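Tredside Adds Entryway Storage and Flooring Standard to Rental Renovation Program

TOSTLEY — Monday, March 3, 2025 — Tredside, a property renovation contractor serving owners of mid-size rental buildings, today released a revised specification for apartment entryways. The specification applies to all units entering the company's renovation program from this date and covers flooring, shoe storage, lighting and door clearance in the first stretch of floor inside the unit door.

The revision follows a review of maintenance records for 1,184 apartments managed by Ginirov, the company's largest client. The review was led by Napaporn Tanasarn, director of specifications at Tredside. It found that floor repairs were requested more often for the entryway than for any other part of the unit except the kitchen. The most common entries were surface scratches from grit, swollen board edges near the door and loose transition strips.

"Entry floors take grit and water every day, and the old specification treated them the same as a bedroom floor," Tanasarn said. "The new one sets separate requirements for the area next to the door and for the storage that goes there."

Under the revised document, each entryway will be fitted with an open metal shoe rack in place of the closed cabinet used until now. Open racks let air reach damp footwear and can be moved for cleaning. The rack must stand on its own feet, with no fasteners into the wall or floor, and must hold its load without tipping when a single shoe is placed at either end.

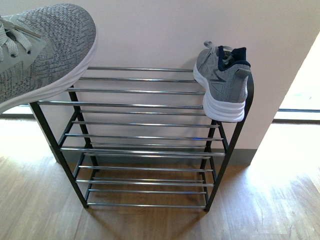 A gray knit sneaker and a black-framed metal shoe rack.

Closed cabinets already installed will stay in place until the unit is next vacated. Owners may request early replacement at the rate listed in their service agreement.

The flooring section makes wood-grain laminate the default finish for entryways and adjoining living areas. Planks are to run in one direction through both spaces, with no threshold between them unless the total run exceeds the flooring maker's limit. A gap at the walls is required for seasonal movement and is to be covered by baseboard. Seams near the unit door must be sealed at the time of installation, and installers must record the product batch in the unit file.

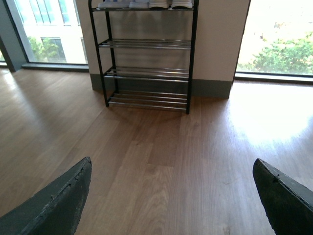
Light brown wood-grain laminate floor with visible plank seams.

Tredside tested the requirements in 16 apartments at the Beneš building beginning in November. Crews recorded installation time, materials used and callbacks. Changes made as a result include a wider door sweep and a revised order of work, under which baseboard is fitted after the unit door has been rehung.

"The trial gave us a work order that one crew can finish without waiting on a second trade," said Iulian Voicu, field operations manager at Tredside. "The door clearance check now comes first."

Ginirov will apply the specification to 36 apartments in the first phase. Oana Stanciu, who manages building assets for Ginirov, said residents will receive written notice before work starts and will be asked to clear the entryway only — other rooms stay in use.

The full specification is available to building owners and licensed installers on request.

Media contact: Candela Campos, Tredside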